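Ellov two-arm sorting kit: pre-use inspection checklist, trial unit
Supplied by Rumamley on a 90-day evaluation
Task under review: marker pens sorted by colour into baskets
Form completed in April, before the morning run

Mark each line Pass, Fail or Note. A Fail in section 1 or 2 stops the run. Comments go under the line they belong to.

1. Power and stopping

1.1 Emergency stop cuts drive to both arms: Pass
Comment: Tested from each side of the table. The left arm sags a little when drive is cut. The Ellov manual says to expect this but gives no figure for how far. Ask Rumamley.

1.2 Stop button can be reached from the operator's chair: Pass

1.3 Arms stay still after power returns until restarted by hand: Pass

1.4 Plugs and supply leads undamaged: Pass

2. Table and mountings

2.1 Both arm bases tight on their mountings: Pass
Comment: Right base took a small turn of the key on two bolts. Check again after 3 hours of running.

2.2 Frame rails secure, no sharp ends: Pass

2.3 Tabletop level and clean: Note
Comment: Level is fine. There is a faint ink mark which does not wipe off. It makes no difference to safety but it should go on the return form so that we are not charged for it.

2.4 Brackets on the rails tight: Pass

3. Cables

3.1 Arm cables free through the full reach: Pass
Comment: Ran both arms through the slow test programme and watched the cables the whole way. The left one hangs below the arm and needs to be kept away from feet and chair wheels. The kit came with two clips, which is too few. We would want more included in the price if we buy.

3.2 Floor cables clear of the walkway: Note
Comment: Clear of the walkway itself. Cables behind the table could still be tidied. Heteo sell a floor cover that would do.

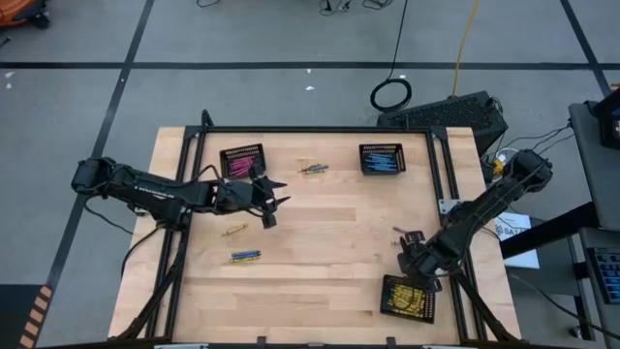 3.3 Connectors fully home and locked: Pass

4. Grippers

4.1 Fingers open and close evenly: Pass

4.2 Finger pads not worn or split: Note
Comment: Slight polish on the right pair. Rumamley advise changing pads at 300 hours. We are nowhere near that, so look again at the next check and write down the hours.

4.3 Grip force set to the lowest that will hold a pen: Pass
Comment: The setting went back to default after the last software update. Read it off the screen each time until this is fixed.

5. Working area

5.1 Arms cannot meet at the middle of the table: Pass
Comment: Shared zone is switched on in the Bhatt control software. With it on, one arm waits while the other is in the zone. It slows the job down but leave it on.

5.2 Baskets in their taught positions: Pass
Comment: Nothing holds them in place. A knock would shift them and the arm would come down on a rim. Some form of locating peg would help.

5.3 Floor tape intact and visible: Pass

5.4 Hands kept out while the arms are live: Pass
Comment: Pause first, then pick up stray pens. The pause light is hard to see from the desk.

Result: fit to run, with notes.

Open with supplier: sag on the left arm, extra cable clips, grip setting lost on update, basket pegs. Replies wanted before the trial ends, as the first two affect whether we accept the quote.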